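Search this notebook Go
Shares 57 Comments 0

20/01/2023

Glaze crazing, second go at the numbers. I still don't believe the Jedora sheet.

The claim on the sheet is that their clear glaze will sit on any earthenware body without crazing, so long as it is fired to the top of the range. "Any" is doing a lot of work there. We have two bodies in the workshop, the Gullell white and the Zanside buff, and they don't shrink alike, so I can't see how one glaze suits both. The sheet gives no expansion figure. I wrote and asked for it in July and got the same sheet back.

What I did this time: same tiles, same dip, three seconds each, bisque all from one firing. Half of each body went in the small kiln, half in the big one. Programme set to 1,000 for the bisque and left alone. Cones on every shelf, as I don't trust the readout on the big kiln and haven't since the element was changed.

Small kiln: Gullell tiles clean when unpacked. Zanside tiles crazed, fine net, worst where the glaze pooled at the bottom edge.
Big kiln: Gullell mostly clean, one tile with a long single line. Zanside crazed again.

So that is the "any" dealt with, unless somebody wants to argue that I dipped the Zanside too thick. I might have. I scratched through a few with a pin before firing and the coat looked the same on both, but a pin is a poor gauge.

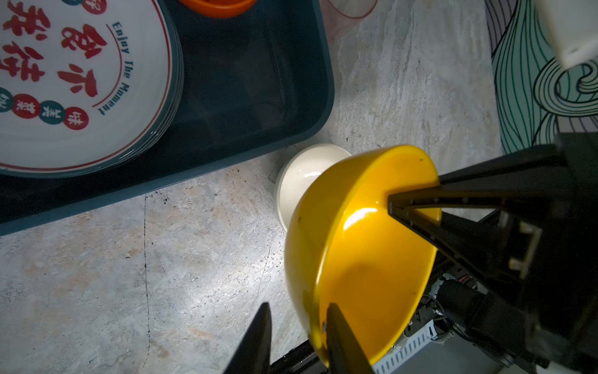

Last modified 20 January, revision 4

On the delayed crazing. Everyone repeats that a piece can come out of the kiln sound and craze months later, and that the boiling water test will show it up in an afternoon. I have my doubts about the second part. Boiling and then iced water is a sudden shock. Slow damp getting into a porous body over a winter is a different thing, and passing the first tells me very little about the second. The Deák handout treats them as the same test and gives no results for either.

Even so, I ran it, as it costs nothing. The Gullell tiles went through five rounds and came out unmarked, except for the one that already had its line, which now has three. Ink rubbed over all of them and wiped off, looked at under the lamp. Somebody had left the window open and the bench was cold, so call the iced water colder than last time.

Stock weights before I forget: glaze bucket 1,525 g at the start, 1,432 g after dipping. Lid was off for most of the session, so some of that is water gone into the air and I wouldn't work out a coat weight from it.

To do:
- weigh tiles singly, before and after the dip
- thin coat and thick coat on Zanside only, marked on the back
- leave four Gullell tiles on the damp shelf until July and don't touch them
- ask Jedora for the expansion figure again, in writing

Don't put the clear on anything for the sale until the damp shelf tiles have been looked at.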